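The second letter

13 Oct 2026

Long-standing readers (there are two of you, and one of you is my sister) will remember the post from last November about the managing agents of our block. It was called "A lift, a lobby and a lot of invoices", and it was the least exciting thing I have ever put on this site, with the possible exception of the series on bin collection. It has now become the most read thing here by a very long way, and for that I have to thank the managing agents, who are called Disar, and their solicitors, who are called Stumasus, and who write beautifully.

I've been putting off writing this up for weeks while I waited to see whether there would be a third letter. There hasn't been. So this is where we are.

For newcomers, the original post said that the service charge accounts for our building listed the same lobby repainting twice, that the lobby had been painted once, and that I thought this was a shabby way to treat leaseholders. It had a copy of the accounts, with the flat numbers blacked out. It quoted Disar's reply to my email in full, all four lines of it. It did not call anybody a crook. I had considered calling somebody a crook, and my neighbour Emiko Tsuji, who reads these things over for me and has a much lower opinion of adjectives than I do, made me take it out. I would like to record here that she was right and that she has mentioned it since.

The first letter arrived in spring. Five pages, cream paper, by post and then by email and then, for some reason, by post again. It said that the post was "seriously defamatory" of Disar, that it had caused and was likely to cause serious harm to its reputation, and that I had seven days to take it down, publish an apology in wording they had kindly supplied, undertake never to repeat any of it, and pay £800 towards the cost of having the letter written. It was signed on behalf of the firm by an E. Shehu, whom I took for somebody's nephew doing work experience and who is in fact a partner called Ebuka Shehu. Sorry, Mr Shehu. It was a very confident signature.

At the top, in bold, it said PRIVATE AND CONFIDENTIAL, and then underneath, NOT FOR PUBLICATION, and then on the last page there was a paragraph saying that if I published the letter, or referred to its existence, this would be a further wrong for which I'd be liable in further damages.

I want to describe the effect of that paragraph fairly. I am a grown man with a mortgage. I once argued with a traffic warden in the rain for twenty minutes on a point of principle and enjoyed it. And I read that paragraph and closed the curtains. I didn't tell Emiko for two days. I didn't tell my sister at all until the weekend. I took the post down on the first evening, before I'd worked out whether I had to, and I wrote half an email agreeing to the apology, with the word "wholeheartedly" in it.

Which I suppose is the point of the paragraph.

What got me out of it was Idris Mostyn, who used to do the legal reading for a local paper back when local papers had legal readers, and whom I know from the allotments. I said to him over the water butt that I had a hypothetical question about a hypothetical letter. He asked how many pages. I said five. He asked whether it said I couldn't show it to anyone. I said hypothetically yes. He held out his hand for it and I'd brought it with me, obviously, in my coat.

I'm not a lawyer and Idris isn't one any more, so please don't take any of the following to court with you. But what he told me, and what I've since read up on until my eyes hurt, goes something like this. In England and Wales, a company that trades for profit can't win a libel claim merely by being cross. It has to show that what was published caused it serious financial loss, or was likely to. It's a defence if what you said was substantially true. It's another if it was an honest opinion, people could tell it was an opinion, and you'd set out what you were basing it on. My post had a scan of the accounts in it. Idris said that he'd known reporters go an entire career without attaching the accounts.

As for the capitals at the top, his view was that writing "confidential" on a letter you have sent to a stranger, uninvited, doesn't make it so. You can't simply bind someone by posting something through their door. There can be real exceptions, for instance where a letter has private facts about a person in it, medical things and so on, and you should be careful of those. Ours had nothing of the kind. The most intimate thing in it was Disar's registered office. He also told me that the solicitors' regulator has put out a warning notice on precisely this sort of thing, labels and threats included, and that it's written in plain enough English for an allotment holder.

It is, too. I read it that night. Then I read it again with a highlighter. Then I put the post back up.

Idris wouldn't help me with the reply beyond crossing things out. The version I sent was five sentences long. It said that I stood by the post, that it was true so far as it stated facts and my honest opinion so far as it didn't, that I would correct any specific error they cared to point out, and that I'd be grateful if they would explain the legal basis on which their letter was confidential. It also asked what financial loss their client had suffered. An earlier version asked whether the loss had been invoiced once or twice. Emiko has that version on her fridge.

The second letter took three weeks and was one page long. I've read it so many times I could sing it. It didn't point out any error. It didn't say what the loss was. On the confidentiality question it said that the firm's position was "as previously set out", when the previous setting out had consisted of bold type. It dropped the £800 without mentioning that it had ever been there. And it said that their client "reserved all its rights", a phrase I have grown rather fond of. I now reserve all my rights at the supermarket.

So then there was the question of whether to complain, and here opinion in the household and its outlying territories was divided. My sister said leave it, you've won, go outside. Olanrewaju Aliyu from the top flat, who'd had his own dealings with Disar over a ceiling, said that if I didn't complain he would do it himself, and that his would have adjectives. Idris said it depended how much I liked forms.

I like forms more than I ought to, and what decided me was something Ese Olatunji wrote in the comments under the original post once it had gone back up. She manages the tenants' and leaseholders' group across the river, and she said that a member of hers had received a letter about a review of a different agent, from the same firm, with what sounded like the same last page. He'd deleted the review, paid up and left the group, and he hadn't told anyone why for a year. She had permission to say that much and no more. I don't know his name and I don't need to. I thought about my curtains.

The complaint went in over the summer. For the curious, you don't have to prove any loss or hire anybody. You say who the solicitor is, what they did, when, and which of the rules you think it falls foul of, and you attach the documents. I attached the documents. With both letters, the envelopes, the original post, the accounts, the comments and a timeline that I'm told went into more detail about the lobby than was needed, it came to 113 pages. Idris looked at the size of it and asked who had hurt me.

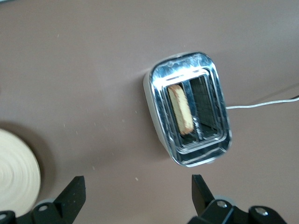 Two slots, one slice. Breakfast during the timeline phase.

I don't know how it will end. I've had an acknowledgement and a reference number, and a polite email asking for a clearer copy of page five of the first letter, which is the page with the paragraph on it, so somebody has at least got that far. They may decide it's serious or they may decide it isn't, and they've said it could take months either way. I've agreed with myself not to refresh anything. Stumasus will get their say, as they should. If I'm told I've got it wrong I will put that up here, with the same size of heading.

A few odds and ends, as people have been asking.

Yes, the post is still up. So is the scan. I have changed one thing in it: I'd written that the lobby was magnolia and two separate people from the ground floor have told me it's a shade called something else. Correction made, with a note at the bottom.

No, I won't be publishing the letters in full while the complaint is open. I could, I think. Idris reckons I'd be within my rights, but I'd like the regulator to read them before the internet does, and there's a direct phone number on the letterhead that I'd want to take off first.

No, I'm not collecting money. Nothing has cost me anything so far apart from printer ink and Idris's biscuits.

If you've had one of these letters yourself, please get proper advice before you reply and before you take anything down, and don't sit on it with the curtains closed. The big letters at the top don't stop you showing it to a solicitor. There are free law clinics, there are unions, and some house insurance has legal cover tucked away in it that people forget they've paid for. Mine turned out not to. Keep the envelope as well. I nearly put ours in the recycling.

And several of you wanted to know about Obi. Obi is the cat, he isn't party to the dispute, and he is well. He slept on the complaint for most of July, and page 40 went in with a crease.

The lobby, meanwhile, is due to be repainted. We've had a notice from Disar with an estimate on it. I've taken a copy.

Comments are open, and moderated. If you want to say something about the Cuvaneck Road block, where I understand there's also a lift, please stick to what you know and can show. Emiko will be going through them for adjectives.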